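Pay for the Obituary by the Notice, and Let Families Write It

Last updated in September
14 comments | Share

The price of a death notice in the Fleury paper is now $300 for the first 200 words, and it climbs from there. A photo is extra. A second day is extra. When my aunt died last winter, my cousins and I wrote what we thought was a modest account of her life, and the quote came back at $600.

We cut it. Out went the years she spent at the cannery in Onden, the names of her great-grandchildren, and the sentence about her bowling league. What was left could have been written about almost any woman her age in the county. It gave her dates, her parents, her husband, her children and the time of the service.

I think charging by the word is the wrong way to sell these notices, and I think the paper should stop doing it.

I understand that newspapers need money. The classifieds are gone, the car dealers advertise elsewhere, and the obituary page is one of the few that people still turn to on purpose. I turn to it first myself. But a per-word price falls hardest on the people with the most to say and the least to spend. A family with money runs two full columns and a portrait. A family without it runs four lines. Someone reading the page fifty years from now will take the first person to have lived a fuller life than the second.

These notices do get read fifty years on. I have spent a good many evenings going through the old Prodport weekly on the library's film reader, looking for my grandfather's people. The notices from before the war were written by the editor or whoever was in the office, and they ran free. Some are too flowery for my taste and a few have the wrong spelling for our name. But they say what a man did for work, where he came over from, who he boarded with, and what he died of. I found an entire branch of the family in Skirano from one sentence about a brother who "could not make the journey."

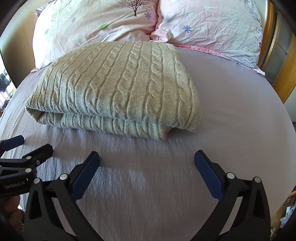
That sentence would have been the first thing cut at today's rates.

The usual answer is that families can post a notice online for nothing, or put it on the funeral home's website. We did that too. The longer version of my aunt's life is on the funeral home's page, between an ad for flowers and a button for lighting a candle. I don't know how long it will stay there. The home that handled my uncle's service was sold and the new owner's site doesn't go back that far. His notice is gone unless one of us printed it, and I haven't found anyone who did. The paper, whatever else is wrong with it, goes on film and into the library.

My proposal is simple enough. Charge one flat price for a notice of reasonable length. If the paper needs a limit, make it 600 words, and charge everyone the same. Let families write it the way they want, with the bowling league left in. If the flat price has to be a little higher than the cheapest notice is now, keep a short free listing with name, age, town and service time for anyone who can't manage it. Our paper had one until 12 years ago.

I would also drop the charge for the photo. It costs the paper very little to run one, and for cousins who have lost touch it is often the only way to be sure they have the right person.

Some people will say a notice in the paper is a luxury, and that the money is better spent on the living. For some families that is true, and they should feel free to skip it. My aunt read that page every morning for most of her life with a pencil in her hand, and she would have wanted to be on it with the cannery mentioned.

14 comments | 31 shares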